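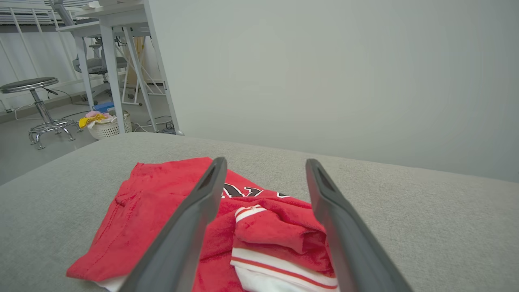
Page last changed: 6 December 2023

3.2 Who came back for their results

I'll admit I expected the walk-in clinic at Mosham to do badly on follow-up, and I was wrong. We offered a free chlamydia and gonorrhea check to everyone who came through the door in September, and 244 people said yes there. Gradley, which has the bigger building and the better bus stop, got 135. Of all those people, 356 picked up their results within the two weeks we gave them (I had bet on far fewer!).

Figure 3. Clothing on a gray fabric surface, with a red garment and a rolled red and white piece.

What seemed to matter most was how we got in touch. At Mosham the staff sent a plain text that said "your results are ready" and gave a phone number. Gradley mailed letters for the first 5 days, and I heard plenty of grumbling about that – people share mailboxes, and they didn't want a clinic envelope lying around in the hall. Once Gradley switched to texts, the grumbling pretty much stopped. I can't say how much of the gap in sign-ups comes down to this, and our forms didn't ask. Treatment for those who tested positive is covered in section 3.3.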